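Cushions, covers and one very full hall: the Parnport soft furnishings swap

Posted Jan 30, 2020

Well, we did it again! If you came along, thank you, and if you didn't, you missed a lot of cushions. Elsie Bramwell and I started the swap a few years back in her garage at Hulme, with a trestle, a kettle and a pile of curtains neither of us could stand any more. This time we had the big hall at Parnport, 82 people signed in at the door and I went home with a chair I had sworn I wouldn't take.

I've put my notes in roughly the order things happened. Most of them are only words, I'm afraid (I spent the day with my arms full), and there's one picture further down. If you took some of your own, please send them in and I'll add them under the right heading.

Setting up
Doors were at ten, so we were in by eight. Elsie had drawn a floor plan in coloured pencil, with curtains by the windows, rugs along the wall and anything you could sit on in the middle. It lasted until the first van turned up from Harkedthorpe with twice what they'd told us. I love those people but they cannot estimate.

The curtain corner
Always the busiest. Somebody brought a pair of lined velvet ones in bottle green, gorgeous, and they were gone before I'd finished pinning the length on them. If you're bringing curtains next time, please measure the drop at home and write it on a bit of masking tape. We lost a good half hour to holding things up against the wall and guessing.

Rugs
Fewer than last year, but better ones. A runner from Arkum (the town, not the shop, I've been asked twice) went to a family with a long hallway and a new puppy. Good luck to the runner.

The mending table
Negin Bakhtiari brought her machine and sat there from ten until we packed up, putting in zips and patching corners for a gold coin each. She got through 18 covers! I kept bringing her tea and she kept letting it go cold. Her rule for anyone who's nervous about sewing is to unpick one old cover completely, iron the pieces flat and use them as your pattern. I've since done it with my own dining chairs and it works a treat, though my corners are still a bit on the wonky side.

Morning tea
Lamingtons, two kinds of slice, and a sultana cake that must have weighed as much as the urn. I'm told the recipe is a family secret. I'm working on it. 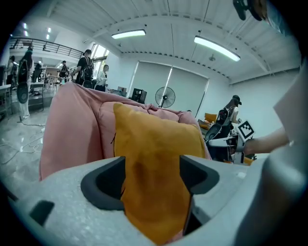 Colour was what everyone wanted to talk about this year, and I was thrilled, as our first swap was wall-to-wall beige. People have stopped being shy about putting two warm shades together. Look at that mustardy orange against the big dusty pink piece behind it, all soft and puffy in its folds! I'd never have tried the two side by side at home, and now I've got paint charts spread over the kitchen bench and a husband who has gone very quiet.

Giving tired upholstery a freshen
A few of you asked me how to bring up a faded fabric seat. Vacuum it first with the brush head, right down into the seams, then go over it with a barely damp cloth and a drop of wool wash. Test a spot underneath before you start. Leave it by an open window for the afternoon and don't let the cat near it.

Leftovers
We had up to 30 bits and pieces unclaimed at the end, mostly single cushions and one valance that has now been to three swaps. The good stuff went to the op shop and the valance is back in Elsie's garage.

Next one
We're aiming for December, before everyone disappears for the holidays. Entry will be $20 a family, which covers the hall and the tea. Bring things clean, bring things dry, and bring a bag to take your finds home in. If you can lend us a clothes rack or two, leave a comment or grab me at the shops.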